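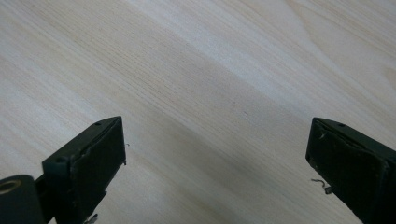
By Eleni Kovačević | Gear | Posted in October | 12 comments

Drema Pro Lace-Up Boxing Gloves

Item no. 1102
Sizes: 12, 14, 16 and 18 oz
Colors: black, oxblood, navy
Ships from our Wastside store

I've been sparring in the Drema Pro since spring and I finally talked the shop into stocking it, so I get to write the page. Lucky me!

First thing, these are lace-ups. You need somebody to tie you in, or you need a set of those slip-on converter straps (we carry the Nivero ones, they fit fine over the cuff). If you train alone most mornings, get the velcro version and save yourself the swearing. I went with laces because my wrists are skinny and every velcro glove I've owned ends up rolling around by round four.

The padding is layered foam, stiff when it's new. Mine took three weeks of bag work before I'd use them on a partner, and my coach made me wait another week after that — fair enough, it was his nose. Once they loosen up they close into a fist pretty easily, and the grip bar sits right where my fingers want it. The thumb is attached and a little on the short side. People with long thumbs should come try a pair on.

Sizing runs snug. I wear a medium hand wrap, 180 inches, and the 16 oz is tight for the first few sessions. If you like gel wraps underneath, go try the 18, which has a roomier hand compartment as well as more padding. The 12 is really for pads and bag, please don't turn up to Wednesday sparring in it.

My old pair was the Angelovski Classic, and I still like those better for mitts. They're lighter at the cuff and they pop. But the lining tore at the fingertips inside a year, and the Drema lining is still in one piece, stinky but in one piece. Open them up after training, stuff them with newspaper, and keep them out of the trunk of your car.

Care: wipe down with a damp cloth, air dry, no machine, no radiator.

Returns: unworn only, with the laces still bagged. Swaps for size are free at the counter, and by mail you pay the postage one way.

Spare laces are sold separately, item no. 938.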